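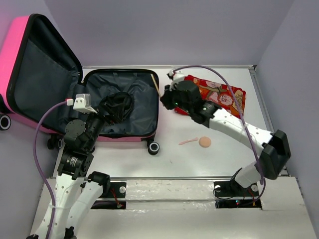

The rule for the packing event was one paragraph long, and Ximena Arriaga had read it often enough to recite it. Two arms, one suitcase, 300 seconds. Every article on the table was to be inside the case at the end of the run, and the lid was to be closed without human contact. Partial credit was given per article. No credit was given for style.

She set the timer and stepped back behind the tape line.

"Left arm has the case," she said. "Right arm has the cloth."

Crisóforo Esquivel typed the start command. He was the club's only second-year and had written most of the grasp planner over the May break, in a kitchen in Dridstead with the heating off. The planner divided the table into two zones with a strip of shared space between them. An arm wanting to enter the shared strip had to ask. If the other arm was already in it, the answer was no, and the first arm waited.

The left arm went down over the lining and stopped.

"Is it waiting?" Ximena said.

"It's thinking about the black thing."

"What does it say the black thing is?"

He read from the log. "Shadow. Confidence 92."

She wrote this in the notebook. Dark fabric on dark lining had been a known problem since the first trial. The depth reading should have settled it, but the black cloth lay low in the base and the difference in height was close to the noise. They had argued over this for a week. Ximena wanted a brighter lining. Crisóforo's position was that the judges at Brendgate would supply their own suitcase and would not be asking him what colour he preferred.

On the other side, the right gripper came down on the patterned cloth and closed. The cloth was hers. Her grandmother had posted it from Zasberg wrapped around a jar, and the jar had arrived broken and the cloth had not. She had put it on the table because the planner had never seen anything with faces on it.

"How many objects does it think that is?" she asked.

"Six."

"It's one."

"I know it's one. It has found six centres. It's picked one of them to hold."

The right arm lifted. A corner of the cloth rose, then a fold, then the fold opened and the corner slid out of the fingers. The arm went on with the empty gripper, crossed the shared strip with permission, and released nothing over the suitcase with great accuracy. The log recorded a successful place.

"There's no check on the grip," Ximena said.

"There is. It's measuring finger width. The cloth is thin, so closed on cloth and closed on nothing are the same number."

"Then measure current."

"The motors draw current anyway."

"Measure the difference."

He looked at the ceiling for a while. Then he opened the file and began to type, and she reset the cloth by hand, folding it the way it had been, more or less. She left the small things in the middle of the table where they were. Neither arm had got to them in any run so far, and she had stopped writing that down.

The change took two lines and most of an hour. The Thygesen lab next door locked up and someone knocked on the glass to say goodnight. Crisóforo raised a hand without turning around.

They ran it again at the same speed. The left arm went down, stopped, and called the black cloth a shadow. The right arm closed on the pattern, lifted, lost the corner, and halted in the air with its fingers shut. After about 2 seconds it lowered itself, opened, shifted a little toward the middle of the cloth, and closed again.

"It knows," Ximena said.

"It knows it missed."

The second grasp held. The cloth came up in a lump with one end trailing, and the arm asked for the shared strip and was given it. The left arm was still over the case, considering its shadow, and had no reason to move.

"Deadlock," Crisóforo said, and reached for the keyboard.

"Leave it. I want to see how long they wait."

He took his hand away. The cloth hung between the two arms and turned slightly. Ximena picked up the pencil and wrote the time.

Last updated 1st August
6 comments
Share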